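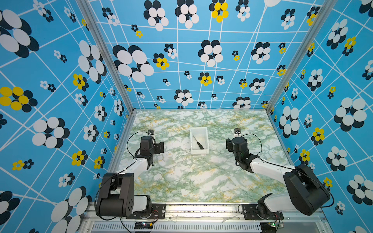 Changes to memorial permits and plaque orders

May 24, 2022

Families and monumental masons lodging applications for the lawn and monumental sections should note that the permit form has been revised. The new form replaces both the former headstone application and the separate plaque order sheet. Applications already lodged on the old forms will be processed as they stand and do not need to be resubmitted.

The main change concerns proof of authority. The holder of the right of interment must now sign the form. Where the holder is deceased, the applicant must attach either a transfer of the right or a statutory declaration naming all surviving persons with an equal claim. In the past a signature from the executor was accepted on its own. An executor's authority covers the estate, but the right of interment does not always pass through the estate, and in several older sections it was issued jointly to two or more family members. Dean Treloar, who maintains the burial register, can confirm the name of the registered holder over the counter or in writing. Proof of identity is required in either case.

Register check

The register for the older monumental section has been checked against the ground plan. It contains 1,092 graves. In 40 of these the recorded holder's name differs from the name on the original certificate, generally through a misspelling or a later change of surname. Letters will go to the last known addresses. A family that holds an original certificate is asked to bring it in or post a certified copy, even if no memorial work is planned. Diacritical marks were left off most entries when the cards were typed up. They will be restored where a certificate or birth record shows them, as has now been done for the Kalniņš family plot.

Inscriptions

Inscriptions are to be supplied as typed text, laid out line by line as they should appear. Handwritten drafts are no longer accepted for bronze plaques. Dates may be given in any consistent style, but a date of birth and a date of death on the same plaque must match in format. Where the inscription is in a language other than English, a translation must be attached for the register. The translation does not appear on the plaque.

A proof will be emailed to the applicant. Casting is not ordered until the proof is returned signed, and corrections requested after that point are charged as a new plaque. Please check the spelling of middle names and the order of names in particular. If the plaque is for a second interment in the same grave, check also that the first inscription has been carried over in full.

Foundations and fixing

In the monumental section, new upright memorials over an existing concrete beam are to be fixed with 2 stainless steel dowels set in epoxy. Mortar alone is not sufficient. Where there is no beam, the mason is to submit a footing detail with the application. Existing memorials are not affected unless they are removed for an additional inscription, in which case they must be refixed to the current standard – this applies even where the original base is sound.

Masons must give notice before bringing a vehicle past the inner gate. Spoil and offcuts are to be taken off site on the same day. Water for cutting may be drawn from the standpipes, but slurry must not be washed into the kerb drains.

Fees and processing

The permit fee is unchanged. The bond for masons working in the monumental section is now $2,000, held for the duration of the job and released after inspection. Bonds already held at the former rate remain valid until the August renewal.

Permits are assessed in order of receipt. An application with a missing signature or attachment is returned and loses its place in the queue. The revised form is available at the office counter or by post on request.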